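手首カメラの姿勢推定が金属の反射で飛ぶ。マスクと再計画、どちらから手をつけるべき?

カテゴリ:ロボット制御・認識
タグ:ハンドアイ 点群 ICP 軌道計画

投稿者:Grerora
PCの分解を自動化するソフトを趣味で書いています。アームの手首に小型カメラを付けて、ケース内の部品の位置を推定し、グリッパーをそこまで持っていく、という流れです。先週ようやく通しで動いて、ものすごくうれしかったです!

ただ、部品の姿勢推定がときどき大きく飛びます。静止しているのに、連続したフレームで推定値が11ミリずれたこともありました。飛んだ値がそのまま計画側に渡るので、軌道を引き直すたびに手先がふらつきます。

構成は次のとおりです。
・認識:RGBで領域分割、切り出した点群にICP
・計画:Fendgate(サンプリング系、推定が更新されるたびに再計画)
・制御:位置指令のみ、力制御なし
・ログ:Stundenで全トピックを記録

認識側で反射をマスクするのが先か、計画側で再計画の頻度を落とすのが先か、経験のある方の意見が聞きたいです。両方いっぺんに触ると何が効いたのかわからなくなりそうで……。ハンドアイ較正は11月にやり直してあり、チェッカーボード相手なら安定しています。

投稿者:nejimawashi_k
カメラを変えたほうが早いと思います。うちも安いのを使っていたときは全然だめでした。あとは照明かな。部屋を暗くしてみるとか。
ICPは初期値しだいなので、そこも見てください。

(Grerora のコメント)
ありがとうございます!カメラはしばらくこのままで行きたいです。初期値は前フレームの結果を使っています。

(nejimawashi_k のコメント)
じゃあ一度飛んだら飛びっぱなしになりませんか。

(Grerora のコメント)
なります……まさにそれです。

投稿者:Demissie
いい題材ですね、読んでいてわくわくしました。似たことを何年かやっているので長めに書きます。

順番は、認識が先です。再計画の頻度を落とすと見た目は落ち着きますが、間違った目標に滑らかに向かうだけになりがちです。ただ、マスクを書き始める前に、まず外れ値の門番を1枚入れてください。これは30分で書けて、効き目がすぐ見えます。

手順としてはこんな感じです。

カメラ座標の推定値を、画像のタイムスタンプに合わせた関節角でベース座標に直します。ここで最新の関節角を使ってしまうと、手先が動いている間だけ誤差が出ます。静止時にも飛ぶとのことなので主犯ではないでしょうが、Stundenのログがあるなら時刻差を一度プロットしてみてください。私はこれで2日溶かしました(笑)

次に、ベース座標での前回値との差が2ミリを超えたら保留にして、計画側には渡さない。保留が続いて、しかも保留どうしの値が一致しているなら、部品が本当に動いたとみなして採用します。部品が小さければしきい値はもっと詰めてもいいです。

それからICPの初期値。前フレームの結果だけに頼ると、nejimawashi_kさんの言うとおり抜け出せません。領域分割の重心から作った初期値も並行して走らせ、残差とインライア率の両方で選びます。残差だけで選ぶと、点が少ないほうが勝ってしまうので注意です。

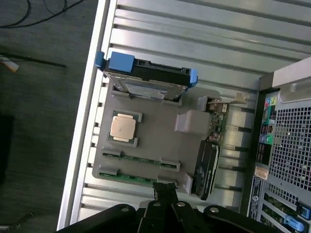 領域分割のマスクは、部品の外形をそのまま使わず、内側に少し縮めてから点群を切り出すのがおすすめです。境界の画素には背景の点が混ざりますし、金属の縁は深度が特に荒れます。横倒しのタワーを上からのぞくこの構図だと、波打った銀色の側板が部品の合間から見えていて、平行な溝がICPにとって厄介です。溝と直角の方向には1本ずれた位置でもそれなりに合ってしまい、溝に沿った方向にはほとんど拘束がかかりません。だから側板の点は位置合わせから丸ごと外します。逆に頼りになるのは、黒いハードディスクキャリアの両端にある青いタブです。色で拾いやすく、左右で大きさが違うので向きまで決まります。それと手前に黒いグリッパーが大きく写り込みますから、ここは固定マスクで消しておくこと。開閉で形が変わるぶんは、指の関節値からモデルを投影して重ねれば足ります。

計画側は、門番が動いてからで十分です。Fendgateなら、目標の変化が小さい間は既存の軌道の終端だけ補正し、大きく変わったときだけ引き直す設定にすると、手先のふらつきがかなり減るはずです。評価は同じログの再生でやりましょう。40フレームも切り出せば、変更前後の比較には困りません。実機を動かさずに何度でも試せるのが本当に楽しいところです!

(Grerora のコメント)
すごい、詳しくありがとうございます!時刻の件、確認したら最新の関節角を使っていました……。門番と一緒に今夜直します。側板の点を外すのは、色でやるか平面当てはめでやるか迷いますね。

(Demissie のコメント)
溝があるので、平面当てはめなら許容幅を溝の深さより広めに。色だけだと、ほかの銀色の部分まで消えるかもしれません。結果が出たら残差のグラフをぜひ貼ってください。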